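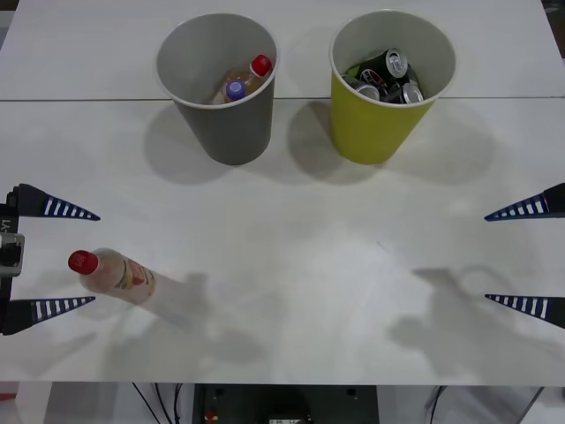

Bottles in the grey, cans in the yellow. Easy enough, you'd think!

I've been meaning to write about our recycling for ages, mostly so I can stop talking about it at people. We had one big tub by the back door for years and everything went in it, and then on collection morning somebody (me) had to stand out in the drizzle picking it all apart again. In June I finally gave in and bought a pair of round Kurico bins, one grey and one yellowy green, and I've become very boring about them ever since.

They're only small. I did look at the Plendari ones with the lids and the pedals, but they wanted 240 for the set and I'm not paying that for somewhere to put a lemonade bottle. Open tops suit me better anyway. If there's a lid I'll leave things on top of the lid, I know what I'm like. 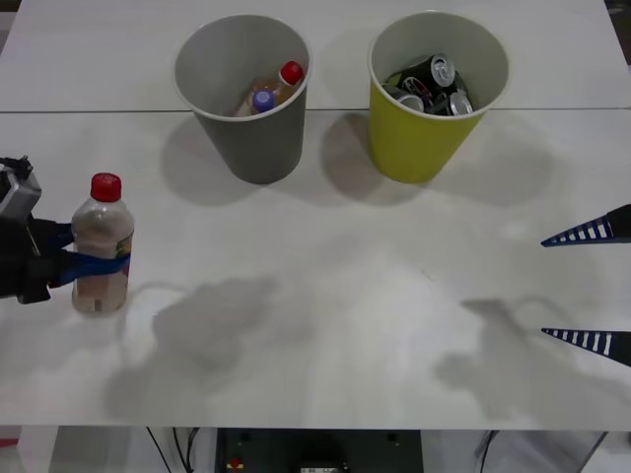 Caps on or caps off is what everyone wants to argue about. My mum takes them off, my neighbour Taner Avcı swears they should go back on, and the leaflet from Pretberg council manages to say both on the same page. I've settled on leaving them on. It's the red ones and the purply blue one that let me see at a glance there are bottles in the grey bin, and a loose cap only ends up under the fridge. What I'm much worse at is emptying things first. There's still a good bit of amber stuff in that bottle with the red cap, and it really should have gone down the sink before it went anywhere near a bin. Same goes for the cloudy one held upright there. I'm working on it!

Cans I find much easier. A quick rinse, upside down on the drainer, then a squash if I'm in the mood. Taner flattens his completely with his heel out on the patio (you can hear it from our bathroom at seven in the morning) but a bit of a crumple does me fine.

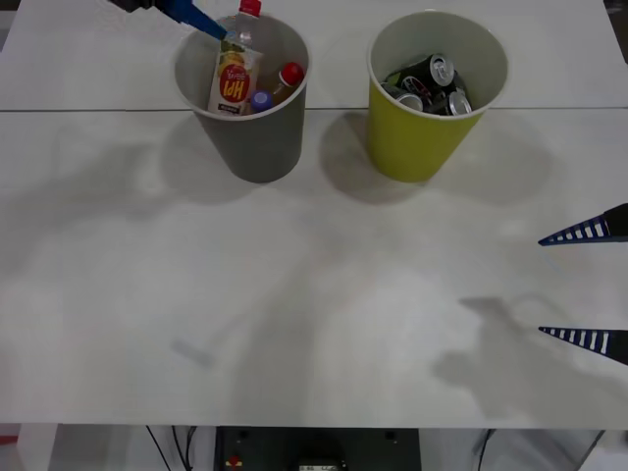
Then there are the pouches and packets, and this is where I come unstuck. They go in with the bottles here for want of anywhere better, and about once a fortnight I fish them out and take them over to the Altıntaş shop, where there's a box for soft packaging by the tills. Some weeks I forget and they just sit there. I did wonder about a third bin but there's no room for it unless the shoe rack moves, and I've already lost that argument twice.

If anyone knows whether the foil-lined ones can go in the shop box too, do leave me a comment. I've asked at the till and got a shrug.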